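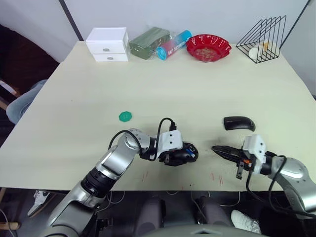 The shared table, back row against the wall.

Projects > Tarnport > Shared Workroom > Progress reports

Overview Reports Budget Contacts

Filed under: Small grants, Reuse and repair

Progress report to the Kellberg fund, 2022-03-13

This report covers the time from our start in December up to now. It deals with the shared table in the workroom, the sorting of household and desk items, and the battery checks. The money side is at the end.

The workroom was slow to get going. The shelving arrived later than the supplier had told us, and until it was up we had items on the floor, on chairs and in the hallway. Oranuch Phetsri drew up a plan for the table and we have worked to it since. Items for checking go along the back, with desk storage at both ends and the odd pieces in between. Whatever is being worked on stays toward the front. It took a while for everyone to follow this, and there were two evenings when things had to be put back by whoever was last out.

The desk storage is the part we are most pleased with. The small white box with two drawers stands at the left end of the row and the black wire rack is at the right. We had planned to buy storage new and set aside 50 for it. Both pieces came from donations, so that line is unspent. The rack was meant for letters and folders. At the moment it gets used for whatever rolls, such as paper cups, and we would like to stop that when the cup holder goes up by the sink.

The red dish with the wavy rim is for small stuff that would otherwise get swept away. It still needs emptying more often than it is. Prasert Paisan has asked that food be kept out of it, and we have put a line about this in the room rules.
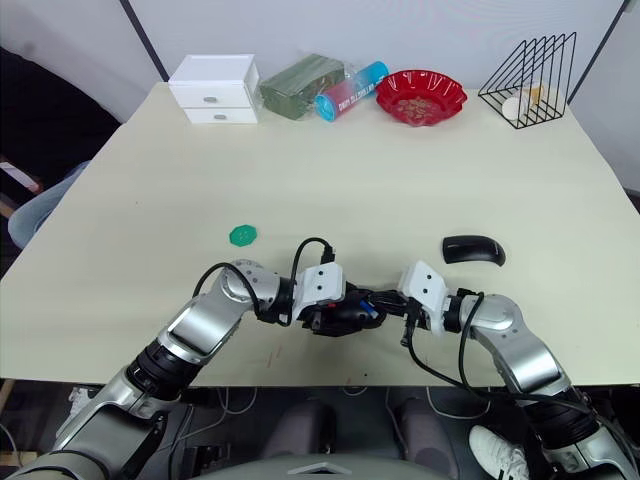 Packaged goods have been harder to decide on. The application said we would take household items in their original wrapping, and people have brought us plenty. Some packages have a label we can read and a date, and those go out fast. Others have to be set aside until we know what is in them. Ekkachai Ongart keeps the list of packages waiting for an answer. At the last check there were 16 on it, which is too many for the shelf space we have. From next month, a package that can't be identified after 30 days will go back to the donor or be thrown out.

Tubes and canisters roll, and we lost one lid that way. We now lay them down against something square. A strip of wood along the back edge of the table would do the job better, and Ekkachai has offered to cut one.

Battery checks are the newest part of the work. Most of what comes in for the desk runs on small batteries: mice, keyboards, clocks, a few remote controls. The steps are written on a card by the door. Open the compartment, look at the contacts, check which way the battery sits, and only then test. Tassanee Phuthong wrote the card and has shown the others how to go about it. The main problem so far is old batteries left inside for years. When the contacts are green or crusted we clean them once, and if the item still won't run it goes to the electronics bin.

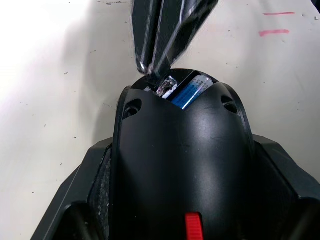 Looking into the open compartment.

Covers are a nuisance. They are small, they look alike, and when several items are open at once they get mixed up. We have agreed on one item open at a time, with the cover kept next to it. Loose pieces with no known home, like game tokens, stay on the table until the end of the day and then go in a jar.
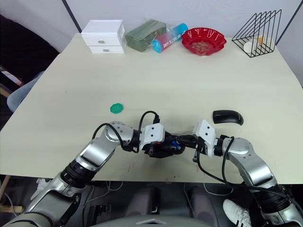 Tomás Rebelo wrote back on the draft that he would keep the jar, but he wants the loose pieces in it right away, before anyone starts on the batteries. He also asked for a date on each jar, so that old pieces can be cleared out. We will try it his way until the next report.

Spending to date is 600, mainly shelving, the lamp and cleaning supplies. We are asking to move the unspent storage money to a battery tester, as the one we use now is on loan from the Busum group and they want it back. The quote is from Pongsiri and is attached. No other changes to the budget are requested.

Still to do before the next report: the wood strip, the cup holder, and the list of unidentified packages.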